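# About Trarnix

Trarnix is a small company. We make hand-held grippers and we use them to record how ordinary objects are picked up, moved and put down in real homes. The recordings are used by teams who train robot arms. Our workshop is in Cabrera and our repair bench is in Venditz, one hour away by train.

Most companies use this page to tell you about their successes. We want to use a good part of it to tell you about a failure, which has decided how we work today.

## What went wrong

In our second winter we delivered a set of 323 recordings to a customer. The project was called Tretemska and it was our largest order until then. In December the customer wrote to us that their arm was closing too early. It stopped a little before the object, closed on air, and then pushed the object away when it moved forward. With hard boxes this was only annoying. With a glass it was a safety matter, and one glass was broken on their test floor. No person was hurt.

We first looked for the mistake in the software, and we lost 11 days there. The fault was in our own tool. On one gripper the pivot bolt of the right jaw had become loose, little by little, and the jaw had some play which the sensor did not see. The tool reported one opening and the fingers had another. Of the 323 recordings, 126 were made with this gripper after the bolt began to move.

We had no record of when the bolt was last tightened. This was the part that we found hardest to write to the customer. We wrote it anyway, we withdrew the 126 recordings, and we made them again at our own cost.

## How we work now

Every gripper has a number and a paper card that travels with it. Before a session the operator checks both bolts with a torque key, closes the jaws on a steel block of known width, and writes the reading on the card. The same is done after the session. If the two readings do not agree, the whole session is put aside until Venditz has looked at the tool.

We also changed the places where we work. In the old days we recorded mostly on a clean bench, with hard boxes and nothing else. A loose jaw is difficult to notice there - a box forgives a lot. Now we go to lived-in rooms and work with soft and thin things too, for example plush toys, packets and plastic bags. 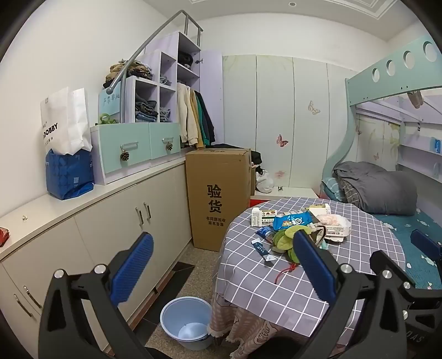

*A round table in a bedroom, with a green plush toy near the tip of the right jaw.*

The rubber pads are on the card as well. A worn pad changes the grip in a similar way to a loose bolt, only slower, so we replace the pads in pairs after 500 grasps, also when they still look good.

Any operator can stop a session, and does not need to ask first. A stopped session is paid like a full one. We introduced this rule because the operator on Tretemska had felt that something was strange in the handle, but did not want to lose the day.

## If you find a fault

Please write to us when something in our recordings looks wrong to you, even when you are not sure. Send the session number and a short note of what your arm did. The workshop reads these messages from Monday to Friday, and on Saturday until noon.

When a fault is ours, we inform all customers who received recordings from the same gripper. The report on the Tretemska fault, with a drawing of the loose joint, can be requested from the workshop in Cabrera.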